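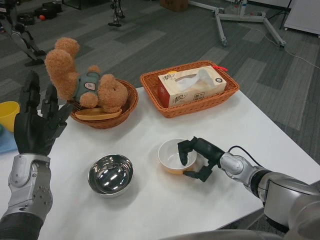 The white table, with the small white bowl on it.

Book group minutes, Thursday, 7 pm

Present: me (taking notes, so blame me for the spelling), Dymphna Ó Riain, Rawiri Waaka and 4 others. Two sent regrets.

Last month's minutes got a quick read and a nod. Dymphna wanted it added that she did finish the Jileo book, she just didn't like it. Added!

We spent most of the evening on Hastis, the thriller with the senator's missing sister. Rawiri loved it and read the last 39 pages standing up in his kitchen. I was with him until the boat chapter, and then I lost track of who was lying to whom (the twins didn't help). Dymphna guessed the killer by chapter 4 and was very gracious about it. Most of us felt the romance came out of nowhere, though the ferry scene got a couple of real fans. We voted on a score and landed on a 4 out of 5, with me grumbling.

Next up was what to read in September. Rawiri pitched Quiroga, a family saga that runs to about 800 pages, and there was a bit of a silence. We agreed to split it over two meetings, first half in September and the rest the month after. Indeo stays on the list for winter.

The library has the big print edition of Quiroga and I said I'd call and put it on hold. Dymphna is going to send everyone the stopping point so we don't spoil it for each other (looking at you, Rawiri).

Snacks: Rawiri has sweet, I have salty.

Wrapped up at 8:50. Please bring back the loaner copies of Hastis next time, even if you haven't finished.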